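Pranport software working group
Minutes, 1 December 2020

1. Minutes of the last meeting
Agreed without change.

2. Gripper width estimation
The Costello estimator was run over 171 recordings from the hand-held gripper. In 11 of them the reported width drifted while the fingers stayed open. The drift follows the wood grain: the tracker picks up grain lines near the finger edges as candidate edges. 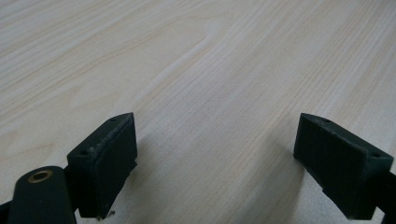
Agreed to mask the table region before edge fitting and to rerun the 11 failures first. The finger model keeps its present geometry.

3. Pose tracking
Drolcombe loses scale on bare tabletop. Feature matches are plentiful but repeat along the grain, and the loop check accepts wrong pairs. Raising the match threshold to 57 removed most false pairs and lengthened start-up.

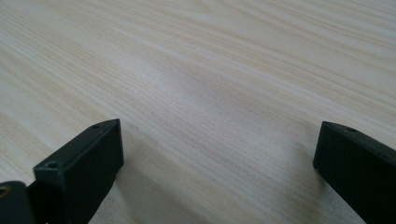

The threshold stays at 57 until March. Inertial data to be weighted more heavily during the first 2 seconds. Action: tracking.

4. Empty-grasp label
The planner needs a definite "open, nothing held" state. Ornidwood currently infers it from width alone, which fails when width is wrong (item 2).
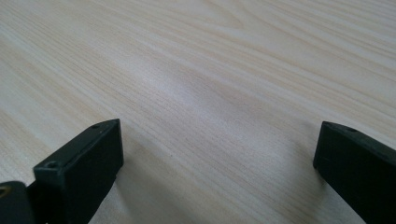
A separate classifier output was preferred to a rule. Shadows beside the fingers to be included in the training crops. Action: perception, draft interface for review.

5. Tooling
Log replay still drops the last message on exit. Fix merged, not yet released.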